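코인세탁소 구르니네로(Gurninero) 자주 묻는 질문

저희 가게를 이용해 주셔서 감사합니다. 손님들께서 자주 물어보시는 내용을 모았습니다. 저는 한국어가 모국어가 아닙니다. 문장이 조금 어색한 곳이 있으면 너그럽게 읽어 주시고, 뜻이 분명하지 않으면 게시판에 글을 남겨 주십시오. 마지막으로 고친 날은 2022년 3월 12일 토요일입니다.

1. 이용 시간과 요금

영업 시간은 어떻게 됩니까?
아침 6시에 문을 열고 밤 12시에 닫습니다. 마지막 세탁은 밤 10시 30분까지 시작해 주십시오. 건조까지 하실 분은 10시 전에 오시는 것이 안전합니다. 명절 당일에는 쉽니다. 쉬는 날은 일주일 전에 출입문에 붙여 놓습니다.

동전만 사용할 수 있습니까?
500원 동전과 충전 카드를 사용할 수 있습니다. 100원 동전은 세탁기에 들어가지 않으니 교환기에서 바꾸어 주십시오. 교환기는 천 원, 오천 원, 만 원 지폐를 받습니다. 오만 원 지폐는 받지 않습니다.

충전 카드는 어디에서 만듭니까?
교환기 옆에 카드 발급기가 있습니다. 카드 이름은 콜타리(Coltari) 카드입니다. 보증금은 없습니다. 2월까지 쓰던 종이 쿠폰은 이제 새로 나오지 않습니다. 그러나 이미 가지고 계신 쿠폰은 올해 말까지 그대로 쓰실 수 있습니다.

카드를 잃어버리면 잔액은 어떻게 됩니까?
전화번호를 등록하신 카드는 잔액을 새 카드로 옮겨 드립니다. 등록하지 않은 카드는 저희도 누구의 카드인지 확인할 방법이 없습니다. 죄송하지만 이 경우에는 도와 드리기 어렵습니다. 발급하실 때 꼭 등록해 주십시오.

2. 세탁 준비

한 번에 빨래를 얼마나 넣을 수 있습니까?
세탁통의 3분의 2까지가 적당합니다. 통을 가득 채우면 빨래가 움직일 자리가 없어서 때가 잘 빠지지 않고, 헹굼도 부족하게 됩니다. 수건만 세탁하실 때는 절반 정도가 좋습니다. 수건은 물을 먹으면 매우 무거워집니다.

이불도 세탁할 수 있습니까?
솜이불과 극세사 이불은 대형 세탁기에서 가능합니다. 오리털이나 거위털 이불은 라벨에 물세탁 표시가 있을 때만 넣어 주십시오. 실크 이불, 전기 담요, 라텍스 제품은 넣지 말아 주십시오. 특히 라텍스는 건조기 안에서 불이 날 위험이 있습니다.

색이 있는 옷과 흰옷을 같이 넣어도 됩니까?
새 청바지와 진한 빨간색 옷은 처음 몇 번은 따로 세탁하시기를 권합니다. 여러 번 세탁한 옷이면 찬물에서 같이 돌려도 대부분 문제가 없습니다. 그래도 아끼시는 흰옷은 따로 하시는 것이 마음이 편합니다.

주머니를 꼭 확인해야 합니까?
네, 꼭 부탁드립니다. 휴지 한 장이 들어가면 모든 옷에 붙습니다. 볼펜은 더 큰 문제가 됩니다. 잉크가 통에 남으면 다음 손님의 빨래에도 묻습니다. 라이터가 있으면 절대로 세탁기나 건조기에 넣지 마십시오.

세탁망은 빌릴 수 있습니까?
저희 가게에서는 빌려 드리지 않습니다. 자판기에서 작은 것과 큰 것 두 종류를 판매합니다. 속옷, 얇은 니트, 끈이 긴 옷은 세탁망에 넣으시는 것이 좋습니다.

3. 세제와 물

세제를 가져가야 합니까?
가져오셔도 되고 자판기에서 사셔도 됩니다. 자판기에는 셰이크(Sheikh) 액체 세제와 섬유유연제가 한 번 쓸 분량으로 들어 있습니다. 냄새가 없는 제품도 한 종류 있습니다.

세제를 많이 넣으면 더 깨끗해집니까?
그렇지 않습니다. 거품이 너무 많으면 옷과 옷이 서로 비벼지는 힘이 약해집니다. 또한 세제가 옷에 남아서 피부가 가려울 수 있습니다. 세제 용기에 적힌 양을 지켜 주십시오. 물이 부드러운 지역에서는 그보다 조금 적어도 충분합니다.

가루 세제도 괜찮습니까?
괜찮습니다. 다만 찬물 코스에서는 가루가 다 녹지 않을 때가 있습니다. 미지근한 물에 먼저 녹여서 넣으시거나 40도 코스를 선택해 주십시오.

집에서 쓰는 드럼세탁기에도 같은 방법이 맞습니까?
기본은 같습니다. 드럼세탁기는 물을 적게 사용하므로 거품이 적게 나는 드럼용 세제를 쓰셔야 합니다. 세탁이 끝난 뒤에는 문을 조금 열어 두시고, 문 둘레의 고무 부분을 마른 천으로 닦아 주십시오. 제품마다 관리 방법이 다르니 설명서를 먼저 보시기 바랍니다.

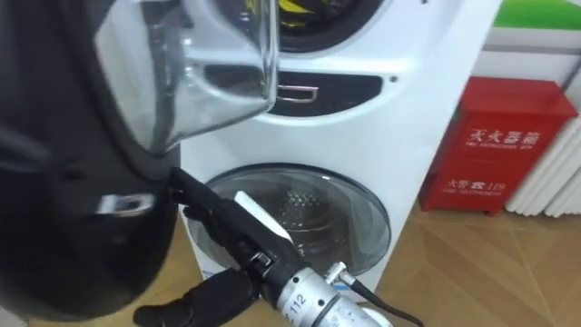
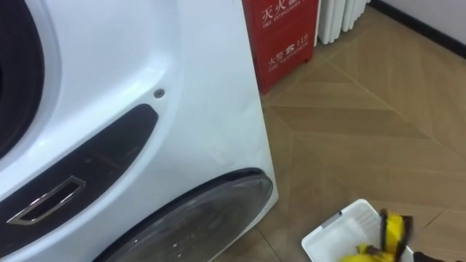

4. 건조

건조 시간은 얼마나 걸립니까?
보통 빨래는 30분에서 40분입니다. 두꺼운 이불은 한 시간이 넘게 걸릴 수 있습니다. 기본 시간이 끝난 뒤에 500원을 더 넣으시면 시간이 연장됩니다. 한꺼번에 길게 설정하지 마시고 중간에 한 번 확인하시는 것을 추천합니다.

옷이 줄어들지 않습니까?
면 티셔츠와 울은 줄어들 수 있습니다. 라벨에서 네모 안에 동그라미가 있는 그림을 찾아 보십시오. 그 위에 가위표가 있으면 건조기를 사용할 수 없는 옷입니다. 동그라미 안에 점이 하나 있으면 낮은 온도를 선택해 주십시오.

패딩의 솜이 뭉쳤습니다. 어떻게 합니까?
낮은 온도로 말리면서 깨끗한 테니스공 두 개를 같이 넣어 보십시오. 중간에 꺼내어 손으로 가볍게 두드려 주시면 더 좋습니다. 겉은 말랐지만 속이 젖어 있는 경우가 많으니, 집에 가셔서 하루 더 걸어 두시기 바랍니다.

먼지 필터는 손님이 청소해야 합니까?
아닙니다. 필터는 저희가 매일 아침 청소합니다. 만약 필터 표시등이 빨간색이면 그 건조기를 사용하지 마시고 연락해 주십시오.

5. 얼룩과 냄새

커피 얼룩은 어떻게 지웁니까?
시간이 지나지 않았으면 찬물로 뒤쪽에서부터 헹구십시오. 그 다음에 주방 세제를 한 방울 묻혀서 살살 두드립니다. 세게 문지르면 얼룩이 넓어지고 천도 상합니다. 우유가 들어간 커피도 찬물부터 시작해 주십시오.

피 얼룩에 뜨거운 물을 써도 됩니까?
쓰지 마십시오. 단백질이 굳어서 얼룩이 더 강하게 남습니다. 찬물에 담가 두었다가 세탁하시고, 얼룩이 완전히 없어진 것을 확인한 후에 건조기에 넣으십시오.

빨래에서 쉰 냄새가 납니다.
젖은 상태로 오래 두면 냄새가 생깁니다. 산소계 표백제를 40도 이상의 물에 풀어서 30분 담근 후 다시 세탁해 보십시오. 울과 실크에는 이 방법을 쓰시면 안 됩니다. 염소계 표백제와 식초를 함께 쓰는 것은 위험한 가스가 나오므로 절대로 하지 마십시오.

6. 문제가 생겼을 때

돈을 넣었는데 기계가 움직이지 않습니다.
먼저 문이 끝까지 닫혔는지 확인해 주십시오. 그래도 시작하지 않으면 기계 번호와 넣으신 금액을 적어서 문의함에 넣어 주시거나 앱으로 보내 주십시오. 앱 이름은 프로넥스(Prornex)입니다. 확인한 후에 카드 잔액이나 계좌로 돌려 드립니다.

세탁 중에 문을 열 수 있습니까?
물이 들어간 뒤에는 문이 잠깁니다. 양말 한 짝을 늦게 발견하셨더라도 다음 세탁에 넣어 주십시오. 손잡이를 강하게 당기면 잠금 장치가 고장 납니다.

끝난 빨래를 찾으러 늦게 가도 됩니까?
다른 손님이 기다리시면 종료 15분 후에 바구니로 옮길 수 있습니다. 옮긴 빨래는 긴 탁자 위에 둡니다. 이것이 불편하신 분은 앱에서 종료 알림을 켜 주십시오.

두고 간 물건은 얼마나 보관합니까?
14일 동안 보관합니다. 그 후에 옷은 기부하고, 속옷과 양말은 버립니다. 지갑이나 전화기는 보관하지 않고 바로 가까운 경찰 지구대에 맡깁니다.

주차할 수 있습니까?
가게 앞에 두 대를 세울 수 있습니다. 자리가 없으면 길 건너 공영 주차장을 이용해 주십시오. 버스로 오시는 분은 137번을 타고 시장 입구에서 내리시면 걸어서 3분입니다.

반려동물의 담요도 세탁할 수 있습니까?
가장 안쪽에 있는 반려동물 전용 세탁기만 사용해 주십시오. 넣기 전에 털을 밖에서 한 번 털어 주시면 감사하겠습니다. 일반 세탁기에 넣으시면 알레르기가 있는 손님에게 문제가 될 수 있습니다.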